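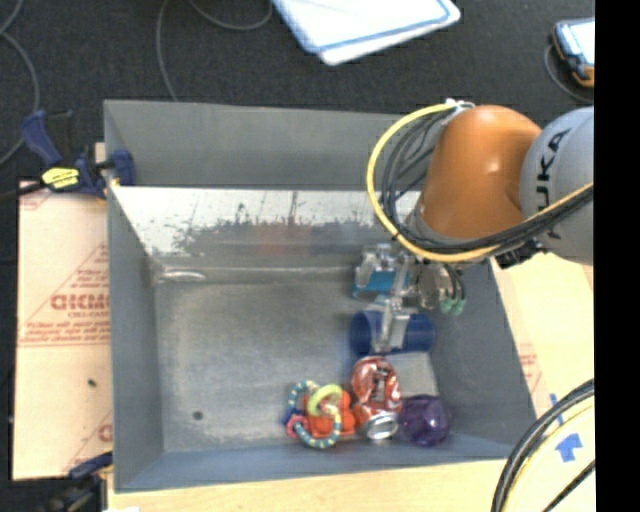
Can a robot tidy your room yet?

Think about the last time you cleaned up your bedroom floor. You probably picked up a sock, a few blocks, a book and maybe an old apple core. You didn't stop to plan each one. Your eyes found the thing, your hand went to it, and your fingers closed by just the right amount.

That kind of job is easy for you and hard for a robot. People have been building robots for a long time, and many of them are very good at their work. So why is there no robot putting away your toys tonight?

What robots are already good at

Robot arms have worked in factories since before your parents were born. They weld car parts, lift heavy boxes and spray paint. An arm like that can do the same movement 1000 times in a row and end up in the same spot every time. It does not get bored and it does not get a sore shoulder.

The trick is that everything around the arm stays the same. The car door arrives in the same place, facing the same way. The robot hardly needs to look at all. It follows its instructions, like a dancer who has learned every step and could do the dance with closed eyes.

Now imagine someone moves the car door a few centimetres to the left. An arm that cannot see would carry on and weld the air.

Why a pile of mixed things is a problem

Homes and shops are not like car factories. Nothing stays put. A bin of mixed things is one of the most common tests for a robot, and engineers have a plain name for the job: bin picking. The robot has to reach into a bin, take out one thing, and put it somewhere else. Then it has to do it again until the bin is empty.

Say the bin holds a squashed drink can, a see-through ball and a baby's ring toy. Each one is difficult in its own way.

The can is shiny. Many robots see with cameras that measure how far away things are, and shiny metal bounces the light off in odd directions. The camera may report a hole where there is really a can. A crushed can is also a new shape. The robot may have learned what a can looks like, but there are a great many ways to squash one.

The ball is worse. Light goes partly through it, so the camera may see the floor of the bin behind it. It also rolls. If a finger touches one side first, the ball moves away and the robot has to start over.

The ring toy has gaps in it. A robot that aims for the middle of a ring will close its fingers on nothing. And if rings are hooked over other toys, picking up one might bring the rest along.

The walls of the bin cause trouble too. Something lying right against the side leaves no space for a finger to slide in behind it. You would roll it out into the open with a fingertip first, without thinking about it. A robot has to be taught that this is allowed.

Looking, choosing, grabbing

Most robots that pick things up go through the same steps.

First the robot looks. A camera takes a picture, and a computer tries to work out where one thing ends and the next begins. This is tricky when things overlap.

Next it chooses. It doesn't always need to know what an object is called. It needs to know where a good place to hold it would be. The computer might think of many different grabs and give each one a score.

Then it moves. The arm has several joints, a bit like your shoulder, elbow and wrist, and they all have to bend together so the hand arrives without bumping the bin.

Last, it grabs. The hand of a robot is called a gripper. Some grippers have two or three fingers. Some use a suction cup, which works like the hose on a vacuum cleaner. Suction is good for flat, smooth things such as books and boxes. It is not much use on a woolly mitten.

Then the robot should check whether it got anything. You feel this straight away in your fingertips. A lot of robots can't feel much, so they look again or measure how far their fingers have closed.

How does a robot learn?

One way is practice. The robot tries to pick something up and the computer keeps a record of whether it worked. After a huge number of tries, it gets better at guessing which grabs are good ones.

Practice takes a long time with a real arm, so engineers also use pretend worlds inside a computer, a bit like a video game. A pretend robot can practise all night and never break a mug. But pretend objects behave too nicely. Real ones are sticky, floppy or heavier at one end, and the robot still has to try the real thing afterwards.

Another way is copying. A person guides the arm through the job, and the robot learns from what the person did.

Questions from readers

We asked some young readers what they wanted to know.

Why don't they just make a robot with a hand like ours? (Yu-na, age 11)

People have. Your hand has more than 25 bones and a lot of muscles pulling on them, and your skin feels pressure, heat and slipping. Copying even part of that is expensive, and every extra finger joint is one more thing to control and one more thing that can break. For many jobs a simple gripper does well enough.

My aunt has a robot vacuum. Doesn't that count? (Hugo)

Yes, it counts. It is a real robot doing a real chore. But it only has to drive around on a flat floor, and it doesn't have to pick anything up and put it away. That's why somebody has to move the socks first.

Could a robot fold laundry? (Bezawit)

Some can fold a towel if you give them plenty of time. Clothes are very hard because they have no fixed shape. A T-shirt in a heap doesn't look like a T-shirt.

So, can machines do our chores yet?

Some of them, in some places. Robots in warehouses already pick up goods and put them in boxes, and a person is usually close by to help when the robot gets stuck. Washing machines and dishwashers are machines that do chores too, although you still have to load them.

A robot that could walk into any bedroom and tidy it is a much bigger job. It would have to handle things it has never met before, and be safe around little brothers, cats and glasses of water. It would also have to know that the drawing on the floor is something you want to keep and the candy wrapper beside it is garbage. Even your family might get that one wrong.

Try it yourself

Put a mix of small things in a deep box: a ball, a spoon, a soft toy, an empty can with no sharp edges, a bracelet. Close one eye. Hold a pair of kitchen tongs in one hand and put the other hand behind your back. Now empty the box, one thing at a time, without tipping it.

Write down which things slipped and which came out on the first try. Then try again wearing a thick winter mitten on the hand with the tongs, and see if your list changes.

Words to know

Gripper: the part at the end of a robot arm that holds things.

Joint: a place where the arm can bend or turn.

Bin picking: taking things one by one out of a container where they lie in any order.

Suction: holding something by pulling the air away from its surface.

Written by Efthymia Tzavaras. Last updated 31 March 2021.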